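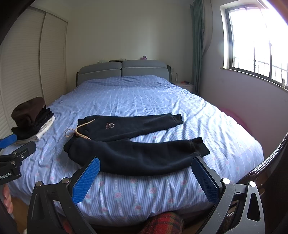

Storing uniforms and field gear between drills

If you serve in the reserves, or share a house with somebody who does, you know the heap. Boots by the door, a damp poncho over the shower rail, a duffel that hasn't been opened since December. I've been fighting that heap since 2005 and I love getting it right, so here are the tricks that have stuck!

Empty every pocket before washing
Do the sleeve pockets too, and the tiny pen slot. A camo stick that goes through the wash will mark everything in the load (ask me about my pillowcases). Pull off the name tapes and patches and press the hook side onto a scrap of loop fabric so it doesn't collect lint.

Wash cool, skip the brighteners
Field uniforms want cold water and a plain detergent with no optical brighteners. Turn them inside out, close the zippers and fasten the hook-and-loop, or it will chew up your T-shirts. Check the care tag before you use a dryer. I hang mine on a fat plastic hanger and smooth the pocket flaps by hand while they're wet – hardly any wrinkles!

Roll the soft stuff
PT sweats, T-shirts and long underwear roll beautifully. Lay the piece flat, fold it in half lengthwise, then roll tightly from the waist or collar down. One full set (shirt, shorts, socks) makes a neat bundle you can grab in the dark at 5 in the morning.

Boots
Take out the laces and insoles the minute you get home. Knock off the dry mud outside, brush with a stiff brush, wipe with a damp cloth, then stuff with newspaper and change the paper before bed. Keep them away from the heater. Leather that dries too fast gets stiff and cracks. Raili Valtonen taught me to write the date of the last waterproofing on masking tape under the insole, and I've done it ever since.

Canteens and water bladders
Warm water, a spoonful of baking soda, a good shake, let it sit half an hour, rinse twice. Prop the bladder open with a clean kitchen whisk so the air gets in. Works like a charm! Once it's bone dry I keep mine in the freezer.

Sleeping bags
Never leave one in its stuff sack between drills. A big cotton laundry bag is perfect, and the loft stays so much better.

Label the totes
I use clear lidded totes, one per person, with a packing list taped inside the lid. Cross things off in pencil and you can reuse the list for years. Nasrin Alipour over in Plidthorpe keeps hers on a low shelf with the heaviest tote nearest the door, and I've copied her. Batteries come out of headlamps and go in a separate small bag in the same tote.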